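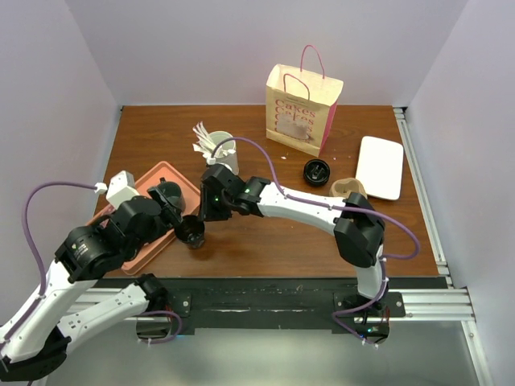 The Plarnine Shield is an annual knockout competition in ball hockey, played on foot on dry rinks and gym floors by amateur clubs in the Clidley district. Entry is open to any club that has finished a full season in a recognized league. Pairings for each round are made by an open draw, without seeding, and the first club drawn in each pair has home advantage. The competition is run by the Clidley Ball Hockey Association and finishes each April.

2025-05-26
By Ghazal Nouri

Search this site Enter a word or phrase Go

Format

The Shield is a straight knockout. A club that loses a match is out, and there is no second chance through a consolation bracket or a losers' pool. When the number of entries does not fit an even bracket, a preliminary round is played between the clubs drawn last. The largest field so far had 33 clubs, which required a single preliminary match.

A new draw is held after every round up to the semifinals. In its early seasons the competition used a fixed bracket printed before the first match. This was dropped after clubs complained that they could see their whole path to the final, and that some were resting players in league games to prepare for a particular opponent.

All rounds before the final are played at the home rink of the club drawn first. A club without a rink that meets the association's size rules may play at a borrowed venue or give up home advantage. The final is played at the Sfeir Rink, which has seats for 800 spectators. A finalist that uses the Sfeir Rink during the regular season is allowed to keep its usual dressing room but has no other privileges as the home side.

Rules of play

Matches follow the association's league rules with a small number of changes. There are three periods, and the clock is stopped for penalties, injuries and time-outs. Each side has five runners and a goaltender on the floor. Body checking is not allowed, and a high stick that makes contact with an opponent is an automatic penalty.

A match that is level after the third period goes to one sudden-death overtime period with four runners on each side. If no goal is scored, the match is decided by a shootout. Under an older rule, a tied match was replayed at the rink of the visiting club. Replays were abolished when a first-round tie between Drivby and Clidley Rovers needed two replays and delayed the second round past the date reserved for it.

Players may appear for only one club in the same season of the Shield. A player who changes clubs in the middle of the season may play for the new club in league matches but is cup-tied. Goaltenders are the one exception. A club with no fit goaltender may ask the association for permission to use an emergency replacement, who must come from a club already knocked out.

History

The competition began as a preseason event for clubs on the east side of the district. It was moved to the second half of the season when the league schedule was shortened, and clubs from the west side were invited soon afterward. The name comes from the Plarnine sports ground, where the first finals were held on an outdoor surface. Rain stopped play in one of those finals with the score level, and the two clubs shared the title. It is the only time the Shield has been shared.

Drivby is the most successful club in the competition and was the first to win it in consecutive seasons. Its teams of that period were built around a strong defense and often won by a single goal. Kumaresan Ramasamy coached the side through both wins and later served as the association's referee instructor.

The scoring record is held by Yaneth Pacheco, a forward who scored 111 goals in Shield matches for Drivby and Sfeir Athletic. She was cup-tied after her move between the clubs and missed the rest of that season's competition, in which Drivby lost in the semifinals. Her record includes goals scored in overtime but not those scored in shootouts, which the association does not credit to individual players.

Women and men have played in the same competition since its first season. A separate women's bracket was discussed at a meeting of member clubs but did not get enough support to go to a vote.

Trophy

The trophy is a round shield with a small plate for each winning club. The winner holds it until the next season's semifinals, when it has to be returned for engraving and cleaning. Medals are given to the players of both finalists. A separate award for the best goaltender in the final is named for Rekha Rodrigues, who played in goal for Clidley Rovers and did not concede in regular time in any of her finals.

Officiating

Matches before the semifinals are handled by 2 referees. A third official is added from the semifinals onward to watch the goal line and keep the penalty record. Vasanthi Joseph has refereed more finals than any other official. Referees may not be assigned to a match involving a club for which they have played or coached.

See also

Clidley Ball Hockey League
Sudden-death overtime
Shootout (ball hockey)
Cup-tied

Contact us | Copyright 2025 Clidley Sports Reference | Back to top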